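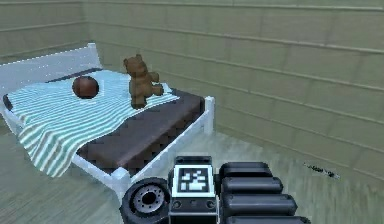 Rendered view of a single bedroom, Budholm residence

Report on the Budholm Open Day
Prepared for the Regional Student Housing Network

Members of the Network attended the winter open day at Budholm, the new residence operated by Vunddale Student Living, on a Saturday in July. The visit was arranged at the invitation of the residence manager, Hyun-seo Hong, who met the group at the Kusuma Street entrance at 10 am.

Budholm will house 100 residents when the second wing is complete. At present only the northern wing is occupied, and visitors were asked to keep to the ground floor and the first-floor corridor out of consideration for students preparing for exams. The building is staffed 365 days a year, including over the Christmas shutdown, when many comparable residences in the region close their front office.

The tour began in the common kitchen. Each kitchen serves six residents, who are allocated a lockable pantry cupboard and a shelf in one of the shared fridges. Ms Hong explained that the original plans provided for larger kitchens shared by a whole floor, and that these were revised following feedback from students at Vunddale's older property, Jirnarik. Cleaning of benches and cooktops is the responsibility of residents. Floors and bins are attended to by contractors on weekdays.

Members then inspected the laundry, the bicycle store and the study room. The laundry is well ventilated and charges are included in the weekly rent. The bicycle store is reached by a ramp from the rear lane, and one member noted that the turn at the bottom would be difficult for a cargo bike. The study room was in use and was viewed from the doorway.

A question and answer session followed in the ground-floor lounge, with morning tea provided. Most questions concerned lease terms. Vunddale offers leases by semester or for the full academic year, and residents may leave early on payment of three weeks' rent. Several members considered this reasonable by current standards. In response to a question about regional students who return home between semesters, Ms Hong confirmed that belongings may be left in the room at a reduced rate, subject to application in writing.

Heating was also discussed. Bedrooms are warmed by wall panels controlled by the resident, with an automatic cut-off after three hours. The corridor was noticeably cold during the visit, and the manager undertook to raise the matter with the building contractor.

Parking remains limited. There are no spaces for residents, and visitors rely on Kusuma Street, where a two-hour limit applies until midday on Saturdays. The nearest bus stop is outside the public library, a short walk downhill.

The Network thanks Ms Hong and her staff for their hospitality. Members who wish to see the second wing on its completion should lodge their names with the secretary. Copies of the Budholm fee schedule and house rules are held at the Network office and may be borrowed on request.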